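Wrapping sandwiches the night before, bread goes gummy
Lunch and Packed Food > Storage

hnicholas
Posted 6/29/03
I make lunches in the evening and hold them in the fridge for 16 hours. By noon the crumb next to the filling is gummy. White bread, butter on both inner faces, film wrap. Would switching to wax paper fix it?

tokarz_m
Wax paper breathes, so the crust dries while the center stays wet. You end up with two faults. Keep the film and pull it tight. Trapped air is where the condensation forms.

Triple-deckers are the hard case, as the middle slice takes moisture from both sides. Toast that one lightly and let it cool on a rack before you build.
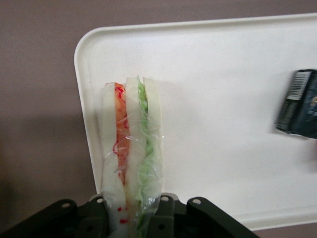
Three slices, two fillings, in clear film.

dfarouk
Disagree on the film. I ran both side by side in January, 3 sandwiches each, and the paper ones had better bread every time. Crust was a little dry — I'll take that over paste.

tokarz_m
What filling? Cheese will hold up in anything. Try it with egg or tomato.

dfarouk
Cheese and ham. Fair point on tomato, but then I'd pack the tomato separately.

adebisi
Check the fridge too. Mine was cycling badly and everything in film sweated. Also, butter has to go right to the edge. Soft butter, thin coat, no gaps.

hnicholas
Butter was stopping short of the crust. Will redo with the middle slice toasted, film on half and paper on half.

kbennani
Which film? The Purkari roll I have won't cling to itself at all.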